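Erier Water Service to Replace Older Household Meters

January 25, 2026
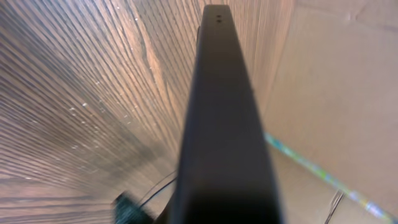
The Erier Water Service will begin replacing older household water meters in Weltetis and Cisneros in June. Up to 2,000 properties are included in the first stage of the program, which was approved as part of the current capital works budget.

Letters will be mailed to affected owners and tenants before work starts in their neighbourhood. Each letter will give a proposed appointment and a number to call if another time is preferred. Water will be shut off briefly during the visit. An adult must be present where the meter is located inside the home.

"Many of the meters in these two areas have reached the end of their service life," said Pieter Mokoena, Manager of Customer Metering. "Households will not be charged for the new meter or for the installation."

Residents are asked to clear the space in front of the meter and to check that the main shut-off valve can be reached. Repairs to private plumbing remain the responsibility of the property owner.

Billing dates will stay the same. The final reading from the old meter will appear on the next regular statement, and customers who disagree with it will have eight weeks to request a review.

Properties in Filtano will be included in the second stage. Vusumuzi Mokgethi, Director of Operations, said the schedule for that area would be posted at the service centre once it has been confirmed.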